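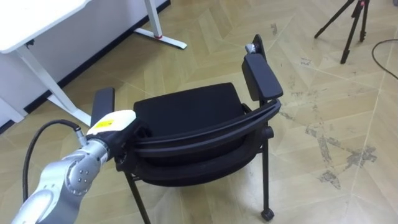
Default Notices Should Be Written for the People Who Receive Them

Last updated: December

A household that falls behind on a credit agreement will usually receive a letter before it receives any help. The letter gives a sum, a deadline and a warning. It seldom gives a clear account of what the borrower may still do. In the view of this office, that omission causes more harm than the interest rate itself.

Consider a case handled by our colleague Etornam Gbeho. The borrower owed £1,099 to Rutell on a store account and had missed two payments. The notice ran to several pages. The offer of a reduced payment plan appeared on the last of them, under a heading about data protection. By the time the borrower found it, the 30 days allowed for a reply had passed and the account had been sold to Momusent.

Rutell had met its duties on paper. All the required information was present. A notice can nevertheless be complete and still fail the person who opens it, and lenders know from their own call records which passages are misunderstood.

The usual defence is that plain wording invites dispute. Annag Ogilvie, who has advised lenders on arrears for many years, has argued that any departure from settled legal language exposes the lender in court. The concern deserves a serious answer. The settled wording could remain, in full, behind a single covering page stating the amount owed, the date by which a reply is needed, the options open to the borrower and a telephone number that is answered. Flurkley adopted a page of this kind for its personal loans, and we are not aware of any challenge to it.

A second objection concerns cost. Reprinting a standard letter is a modest expense when set against the price of collection, and an account sold on will often fetch only a small part of its value. A borrower who telephones early may well repay in full.

We therefore ask that lenders place repayment options on the first page of every default notice, and that no account be sold while a reply is outstanding. Debt purchasers should be held to the same standard in their own first letter.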